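Arkance 手持夹爪套件（双手版）到货一个多月，聊聊值不值，顺便问固件的事

版块：数据采集与遥操作 / 硬件评测
排序：按时间正序

楼主 tanhuang_k
发表于 2025年6月28日 星期六

三月份下的单，双手套装，两把手持夹爪加一个充电底座，店里标价 2432，没赶上活动。之前一直用自己打印的那套，打印件换了好几轮，指根的地方老是裂，后来烦了，干脆买成品。

先说到手的东西。盒子里两把夹爪，左右手镜像，指头是黑色塑料的，另外送一包软垫和一把内六角。说明书是折页，中英文都有，中文部分有几处明显是机翻，“归零”写成“返回零的”，不影响看。充电底座两个位，插反了也能充，这一点比我原来那套强。

用了一个多月，主要做桌面收纳类的任务，抓小件放进收纳箱。说几条实际感受：

1. 重量可以。单手连续采一个小时手腕有点酸，换手以后还能继续。原来那套我半小时就要歇。
2. 扳机行程偏长。指头完全闭合要扣到底，手小的同事说够不着最后那一段。
3. 同步没出过大问题。两把之间的时间戳偶尔差一帧，重启软件就好。
4. 配套软件一般。导出只有自家格式和一种通用格式，通用格式里夹爪开合那一列的单位文档没写清楚，我是自己拿卡尺对出来的。
5. 固件。出厂版本升上去以后左手那把开机要等很久才连上，右手正常。客服让我降级，降级包到现在没发。

想问两件事：一是有没有人也碰到左手连接慢，怎么解决的；二是抓薄壳、带网格的东西，你们用原装指头还是另外配？

2楼 lvqi_07

左手连接慢我有。不用降级，把底座拔电，两把都长按电源键到灯灭，再先开左手后开右手。先后顺序有关系，反过来还是慢。群里有人说是配对表的问题，我没验证。

指头的话我用原装加软垫，抓硬的没什么可说。软的看运气。

3楼 gongcha_db

2432 买两把塑料夹爪，贵了。我两年前照公开图纸打的，材料加舵机加相机，一把的成本不到这个的三分之一。裂是打印方向的问题，指根横着打就不裂。

4楼 楼主 tanhuang_k

回 3 楼：横着打我试过，不裂了，但是装配面要打磨，每个指头都要磨一遍。自己一个人玩无所谓，我们这边四个人轮着采，坏一个停半天，算下来不如买。

回 2 楼：谢谢，回去试。

5楼 Mixian2024

我用的是 Heddale 那款，和 Arkance 比过一个礼拜。说下差别，供参考：

Heddale 的扳机行程短，手小的人舒服，但是开口也小，大一点的杯子夹不住。Arkance 开口大。
Heddale 软件好一截，回放的时候能直接拖时间轴标坏段，Arkance 要导出来再标。
Heddale 指头是整体件，坏了换整组，Arkance 可以单独换一边。
续航 Arkance 赢，我这边一上午不用充。Heddale 中午之前肯定要插一次。

价格差不多。要我再选，看任务。收纳、分拣选 Arkance，叠衣服之类手指要贴着桌面走的选 Heddale。

6楼 gongcha_db

所以两家都没有一家把软件和硬件同时做好的。花这个钱我还是觉得不合适。

7楼 shuiniba

不同意楼上。成本不能只算材料。去年我们组自制的三把，光标定就来回折腾，同一个人同一个动作，三把采出来的开合曲线对不上，最后那批数据有一大半没用。买成品图的是每一把都一样。你自己打的那几把互换过吗？

8楼 gongcha_db

互换过。换了指头要重新标零点，一把五分钟的事。你们对不上是舵机批次不同，跟自制没关系。

9楼 shuiniba

批次不同也是自制才会遇到的事。成品厂家进货的时候就筛掉了。

10楼 lvqi_07

你俩这个话题上个月那个帖子里已经吵过一遍了，链接我懒得找。楼主问的是固件和指头。

11楼 hedao_xx

我是新手，问个基础的。单手版够用吗？我只想先采抓取放置，预算有限。商品页写单手版不带底座，那怎么充电？

12楼 Mixian2024

回 11 楼：单手版用线充，接口在握把底下，充的时候也能用，就是线有点碍事。只做抓放单手够。以后想做双手再补一把也行，但是补的那把要重新配对，软件里选“添加设备”，别选“更换设备”，选错了原来那把的标定会被清掉。我清过一次。

13楼 hedao_xx

明白了，谢谢。那我先买单手。

14楼 daogou_v

补一个售后的体验。我那把右手扳机弹簧断了，报修，来回用了 15 天，换了整个握把，没收钱，运费自己出。中间没有备机。如果你们赶进度，建议多买一把放着。

另外 Amato 最近也出了一款手持的，看参数和 Arkance 很像，有人拿到了吗？

15楼 shuiniba

Amato 的在朋友那里摸过十来分钟。握把粗，开口和 Arkance 接近，软件没看到。不评价。

16楼 楼主 tanhuang_k

更新两条。

第一，2 楼的办法有效。按先左后右的顺序开，左手几秒就连上了，今天开关了好几次都正常。客服那边我也把这个办法反馈过去了，回了一句“已记录”。

第二，指头的事，我把手上的小件都拿出来过了一遍，两种配置都试，原装裸指头和加软垫。一共采了 86 条，软垫和裸指各一半。物件有塑料夹子、胶带卷、木块、尼龙羽毛球，都是抓起来放进透明收纳箱。

硬的物件两种配置没差别，胶带卷和木块一条都没掉。问题都出在羽毛球上。它头重裙轻，夹裙边的时候网格一受力就往里塌，扳机扣多少合适不好掌握，扣轻了滑，扣重了裙口变形。夹球头倒是稳，但球头是圆的，放的时候会滚。

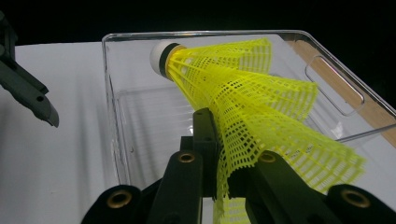 黄色塑料球，夹在网裙一侧，后面是透明收纳箱。

软垫对网格帮助不大，垫子的边容易卡进格子里，松手的时候带着球走。裸指头反而干净一些。我现在的做法是靠近球头下面那圈黑带的位置夹，那里硬，不太塌。

17楼 lvqi_07

夹黑带那里是对的。我抓羽毛球也是那个位置。不过要是拿去训练，建议夹法别太统一，都夹同一个点，换个摆放角度模型就不会了。

18楼 Mixian2024

裙口朝哪边也要换着摆。我之前一批全是球头朝左，后来测试的时候朝右就抓空。

还有透明箱子，你们采的时候不觉得难受吗？箱壁在腕部相机里就一条浅边，我放东西经常磕到箱沿。后来在箱口贴了一圈纸胶带才好。

19楼 楼主 tanhuang_k

回 18 楼：磕过。但任务要求就是透明箱，不能贴。只能放慢，从上面进。

回 17 楼：有道理，下一批分三个夹持位置来采，每个位置条数排平均。

20楼 gongcha_db

网格类的可以试试 Hultus 的窄指，单卖的，接口是通用孔距，Arkance 能不能装要问一下。指尖比原装窄，能从格子旁边贴进去。我装在自制的上面用，抓这种壳子比宽指好。

21楼 daogou_v

Hultus 那个装 Arkance 要转接片，差一点孔位。我量过，直接拧只能上一颗螺丝，另一颗对不上。转接片可以自己打，很薄，一会儿就好。

22楼 gongcha_db

那就打一个。这回总不能说打印件不行了吧。

23楼 shuiniba

转接片可以，这个不受什么力。

24楼 hedao_xx

单手版下单了，客服说下周发。顺便问了降级包，答复是不再提供降级包，会直接出新版本，时间没说。给楼主参考。

25楼 楼主 tanhuang_k

收到。那就等新版本，先用开机顺序对付着。

Hultus 窄指我订一对，到了装上，还用同样几样东西再采一批，结果发在这个帖子里。21 楼的转接片方便的话发个尺寸，厚度和两个孔的中心距就够了。

给 Arkance 打个分的话，硬件可以，续航和一致性满意，扳机行程和软件要扣分，固件这次处理得不好。两个人以上轮着用的，我会推荐。一个人用、手边又有打印机的，3 楼说的路子也走得通。

26楼 daogou_v

尺寸私信发你了。打的时候孔留一点余量，我第一片孔打小了，拿钻头扩的。

27楼 lvqi_07

等窄指的结果。软垫那包我也用不上，谁要可以寄，到付。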